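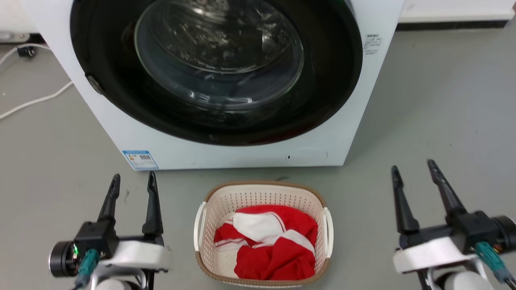
Britt-Marie Isaksson wrote to me that she would never again collect memorial gifts with an envelope at the church door, and that I should try Ukuvlow before I say anything bad about it. So I have tried it. I used it through the winter for the memorial page of my uncle, who had been a supporter of Dastdale Hospice for many years, and I also helped one other family to set up theirs.

Print this page
E-mail this page

Ukuvlow review: a memorial page with a collection for charity
By Sølve Sjöberg, 17 Feb 2025

Ukuvlow is a service on the web where a family can make a page for a person who has died. On the page you write a short text about the life, you put the time and place of the funeral, and people can leave a greeting or give money to a charity that you choose. There is an app too, but I did not need it. Everything I describe was done in a normal browser on a laptop, and some of it on my sister's phone.

Setting up

You need an e-mail address and the name of the charity. I typed "Dastdale" and two results came, one of them the hospice and the other one a bird society, so please read carefully before you press. The page was ready the same evening. It took longer to agree in the family on the text than to use the program.

The editor is simple. You get 4 page designs on the free plan, and they are calm and without too much decoration. I chose the one with the gray line on top. What I did not like is that the program suggests sentences for you, for example "gone but always with us." My uncle would have laughed at it. You can remove the suggestion, but it comes back when you open the page for editing again, and my aunt once saved it by mistake.

Letters like ø and ö work well in the page. In the confirmation e-mail they did not work, and my own name arrived as "S?lve Sj?berg." It is a small thing, but when a family receives such a mail in the week of a funeral, names should be right.

Giving money

The donor chooses a sum, writes a card number and can add a message. The message can be shown with the sum or without it. I advise to hide the sums. When the first person gives a lot, the neighbor who wanted to give a little will wait, and maybe forget.

We received 26 gifts. The hospice got the money directly, and they sent us a list with the names so we could write thank-you cards. The list comes from the charity and not from Ukuvlow, so if your charity is slow, you will wait. Dastdale was quick.

There is a fee. The donor sees it on the last step, where a box is already marked that asks for a voluntary extra to Ukuvlow. I think this box should be empty from the start. Two older relatives called me and asked if they had paid to the wrong place. They had not, but they became nervous, and one of them preferred to go to the bank after that.
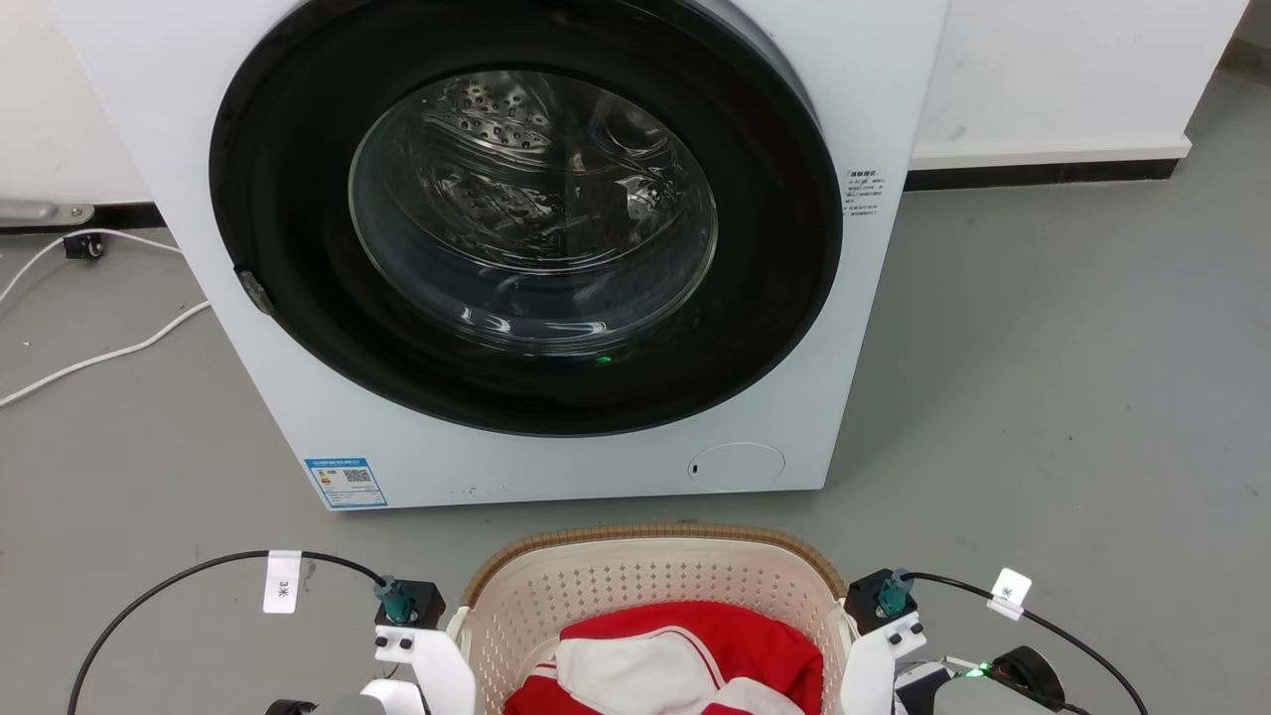
Greetings from friends

For me the greetings were the best part. A man who had worked with my uncle as a young boy wrote a long story about a boat with no oars, and none of us had ever heard it. You can approve each greeting before it is shown, or you can let them appear at once. We approved them ourselves, in the evenings, and it became a nice habit.

Photos can be added by guests, but they are made smaller, and old scanned pictures become unclear. You can download all greetings as one file. The file is plain and the order is strange, with the newest first and then the oldest ones in the middle. I had to sort it by hand before I printed it for my aunt.

How long it stays

On the free plan the page closes after 60 days. You get an e-mail before, and you can pay once to keep it. I would like that this was said more clearly on the first screen, and not only in the terms. The other family did not see the e-mail, and they lost the page, but support opened it again when I wrote to them. The answer came in English and was friendly.

Compared with others

I looked also at Rezaei and at Ando. Rezaei has the better photo book, but there you can only choose from their own list of charities, and Dastdale was not on it. Ando is made mostly for funeral homes, so a private person must ask the funeral home to open the page. If yours offers it, it may be the easiest way, as they will do the typing for you.

My grade

I give Ukuvlow 4 of 5. I take away one for the marked box and the broken letters in the e-mail. Britt-Marie would give it full points, she says, but her name has only normal letters.

If you use it, write the text in a separate document first and paste it in when the family has agreed. The page has no button for going back to an older version.

E-mail this review
Print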